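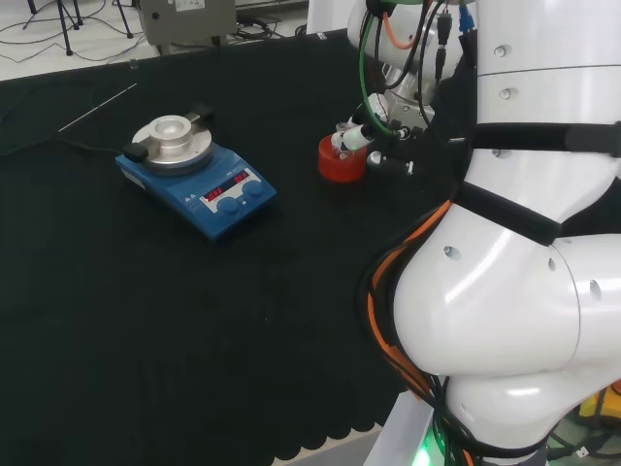 *Orange and black cables in a bundle, following the curve of a white housing.*

**Cable dressing** is the practice of arranging wires and cords so that they can be followed, reached and, on a good day, admired. The work is also called cable management, a name that suggests the cables report to someone. It is practiced in offices, theaters, telephone rooms and the dusty region behind the television.

## Methods

The oldest common method is **lacing**, in which a waxed cord is knotted along a bundle at regular steps. Lacing lies flat, has no sharp ends and takes a long time, and people who can do it well tend to mention it. The plastic **zip tie** is much faster. It can be pulled too tight by anyone, and its trimmed end will find the back of the hand of whoever works there next. **Hook-and-loop straps** can be opened and closed again, so they suit bundles that change often. They also collect lint and pet hair.

Where cables run under a desk or along a wall, they may be laid in a tray or closed channel. A channel hides the mess without reducing it, and many owners consider this a full solution.

## Slack

Every cable needs some spare length, usually left as a **service loop** near the plug. With too little, the equipment can't be pulled forward without unplugging it. With too much, the loop becomes a nest. Spare cord is best laid in wide, easy turns, as tight bends can damage it.

## Color and labels

Colored cables help only as long as everyone keeps to the same plan. The plan usually lasts until the right color runs out. Labels do better, provided they are placed at both ends and say something useful. "New one" is a popular label and ages poorly.

## The Varatwood method

In her handbook *Danum*, Annelore Diekmann describes the dressing of the telephone room at Varatwood, where 108 lines entered through a single hole in the wall. She sorted them by destination, laced them in groups and drew a chart, which was then locked in a cabinet behind the finished bundle. The handbook gives 2 pages to the wiring and a whole chapter to the cabinet.

Later writers of the Stiser school prefer straps to lacing and keep the chart on the door. Diekmann's followers regard this as giving up - though most of them own straps.

## See also

- Extension cord
- Knot
- Junk drawer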